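Mesh Office Chairs: Your Questions Answered

Welcome to the chair page of the Hirnlow Shared Office! People ask us more about the chairs than about the printer, the parking and the coffee put together, so we gathered the questions in one spot. Last updated 18 Nov 2020.

Why do you make such a fuss about the back of the chair?

Because that's where all the good stuff is! Most of us choose a chair by looking at the seat and poking the cushion. Walk behind a mesh chair and you find out how it's put together: the outer shell, the ribs, the plate low down, the post for the headrest. Once you know these parts, setting the chair up for your own body takes a few minutes, and it makes a huge difference to how you feel by the end of the afternoon.

What do the two curved ribs do?

They give the mesh something to work with. On our high-back chairs the ribs lean in toward each other at the middle and spread apart again lower down, a bit like the outline of the backrest itself. You shouldn't feel them much when you sit. If you do feel one, you're probably sitting off to one side (we all do it, especially on long calls), so scoot your hips back and try again.
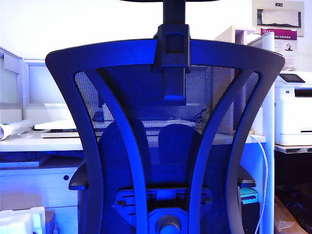
How high should the headrest go?

It should meet the back of your head when you lean back, and leave you alone when you're typing. Start low and bring it up a little at a time. Taller members often tell us they never bothered with a headrest before, then wouldn't give it up after a week of reading long reports. If yours pushes your chin down toward your chest, it's too high or too far forward.

Please move it with both hands, one on each side. Pulling on one corner makes it stick, and then people think it's broken.

Is mesh really comfortable for a whole day?

We love it! Air gets through, so your back doesn't get sticky in summer, and there's a gentle give when you lean. Some people do prefer foam, and that's fine -- the Hurley room has 5 padded chairs, first come, first served. Try both before you decide. An hour in each tells you a lot more than a quick sit.

Where should the lumbar support sit?

In the hollow of your lower back, a little above your belt. Sit all the way back first, with both feet flat on the floor, and then pay attention to where you feel the pressure. It ought to feel like a friendly hand, and never like a fist. New users sometimes find it odd for two or three days. Give it that long before you give up on it.
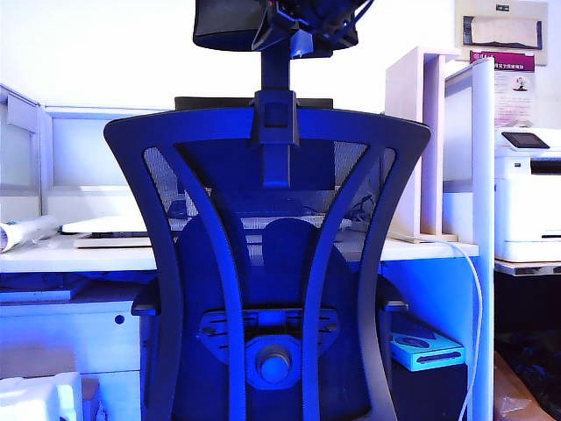 High-back mesh chair from behind, with headrest, lumbar pad and the round knob low on the back.

Can I turn the knobs and levers myself?

Yes, please do! Make small changes, sit for ten minutes, then change something else if you need to. If you alter everything in one go, you won't know which change helped. The one thing we ask is that you don't force a part that won't move. Leave a note at the front desk and Ctibor Krajčí will take a look.

What about the armrests?

Let your shoulders drop, bend your elbows, and see where your forearms land. The pads should just meet them. If the armrests bump into your desk and keep you from pulling in close, the chair is too high for that desk, or the desk is too low for you. The Amthorpe room has taller desks if you'd like to swap.

How do I clean the mesh?

A vacuum with a soft brush, front and back. Don't skip the back -- dust loves the slots in the lower plate. For marks, use a damp cloth with a drop of dish soap, and blot it. Let it air dry before you sit down again. Skip the bleach and anything gritty. An old toothbrush is great around the bracket and along the edges of the shell.

My chair squeaks. Should I worry?

Usually not. Lean back slowly and listen for where it comes from. A squeak near the headrest often goes away once the headrest is seated evenly. A squeak from under the seat is one for Ctibor, so tell us which desk you're at.

Can I book the same chair every time?

You can if you have a fixed desk. In the Kratochvíl room the desks are shared, so the chair you set up in the morning may suit someone else by the afternoon. Write down your settings on a card and keep it in your bag. It saves so much fiddling!

Can I try a chair before I join?

Of course. Come by, ask at the front desk, and bring your laptop so you can do some real work in it.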